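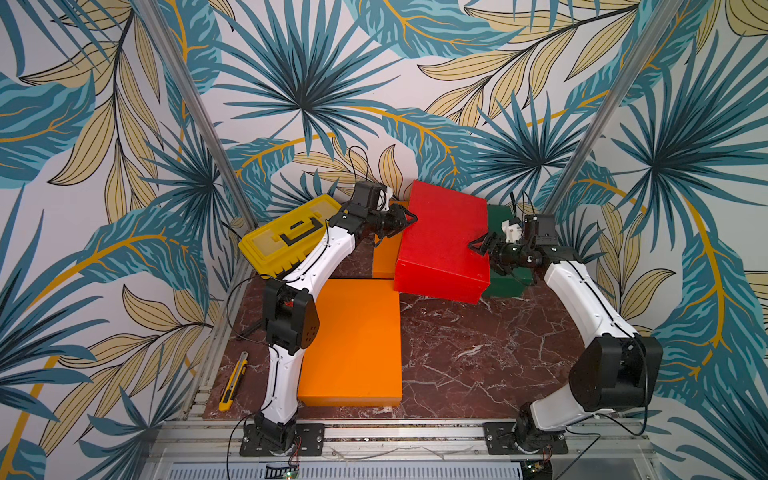
Palm-leaf wallpaper and a dark red marble top.

Keeping a Home Bar in Working Order

Clear ice takes more time than equipment. Fill a small insulated cooler with tap water, leave the lid off and set it in the freezer overnight. The cloudy part forms last, at the bottom, so pull the block while there is still a little water under it. Let it sit on the counter for 10 minutes before cutting. A block that goes straight under the knife will crack where you don't want it to.

Vermouth belongs in the refrigerator once it is open. Write the month on the label with a grease pencil. A bottle opened in May should be finished by July, and anything older can go into a pan sauce. Sherry gets the same treatment. Spirits can stay on the shelf, away from the window.

Simple syrup: equal parts sugar and hot water, stirred until clear, then cooled with the lid off. Make one cup at a time. For a thicker syrup use 2 parts sugar to 1 part water. It keeps longer and you will need less of it per glass.

Stuck shaker: don't bang it on the counter. Hold it under warm water for a few seconds and push sideways with the heel of your hand. We have used a Lukex tin for years and it still seizes up when it is very cold.
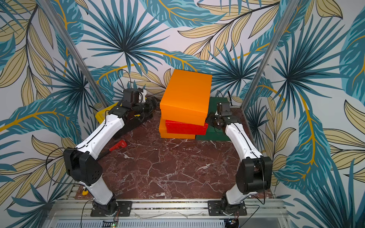 Dark reddish-brown marble with white veining.

Citrus and stone do not get along. Lemon juice will etch polished marble in a few minutes, and sealer only slows it down. Cut fruit on a board, put a tray under the bottles and wipe spills with a damp cloth, then a dry one. Never use vinegar on marble. A drop of plain dish soap in warm water is enough for daily cleaning. If there is already a dull ring, a marble polishing powder such as the one from Gekeso will take out a light one. Deep marks need a stone shop.

Sticky bottle necks: wipe with a cloth dipped in hot water after each use, and rinse the pour spouts once a week. Liqueur caps that have glued themselves on will loosen if the bottle is turned upside down with only the cap in warm water for 5 minutes.

Cloudy glasses: soak in warm water with a splash of white vinegar, in the sink and well away from the marble, then rinse and dry with a linen towel.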